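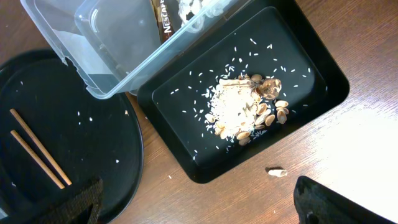 Solange Lopes has been clearing other people's tables for 19 years, first in a canteen in Grorham and now in the shared kitchen at Drolside, where she runs a short evening class called After Lunch. The cooking classes down the hall have a waiting list. Hers has a sign-up sheet and a pen on a string.

"People will pay to learn how to make a mess," she says. "I teach the second half."

Her great subject is rice. She has opinions on pasta and can be drawn out on lentils, but rice is where her voice drops. "A grain of rice on a black tray looks like a star. Very pretty. Then you tip the tray and it's in your sleeve." She is harder on pistachios. The shells, she says, are the only food waste that fights back, and anyone who puts them down a sink deserves the plumber's bill. Hers, in April, came to 863 dollars.

Her method is dull and she is proud of it. Dry scraps get pushed together into one heap on one tray before anything else moves. The tray goes to the bin, and the bin never comes to the tray. Cups are washed before plates, and chopsticks lie flat in the rack.
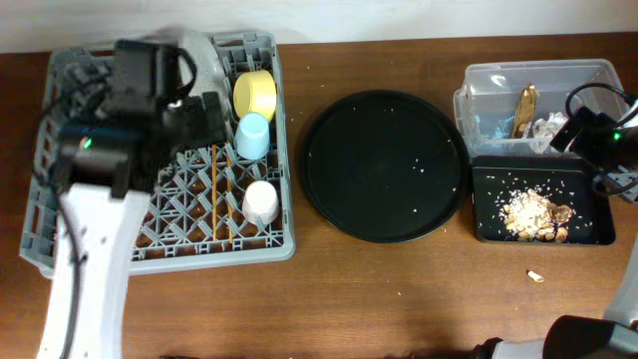
Why not just wipe everything straight onto the floor and sweep?

"You'd be cleaning the same rice twice, and the second time on your knees. Keep it on the tray while it's still in one place."

She is less strict about the rack itself. Cups go upside down in her classes, though she admits that one always ends up on its side and that she has stopped caring which. A former student from Wernov once sent her a two-page letter on the drying of cups. She read it standing up, over the sink, and used the back for a shopping list.

The class runs for almost 20 minutes, longer if someone brings up lentils. Lopes won't be drawn on whether her own kitchen lives up to it.

"I have a husband," she says, and goes to find the dustpan.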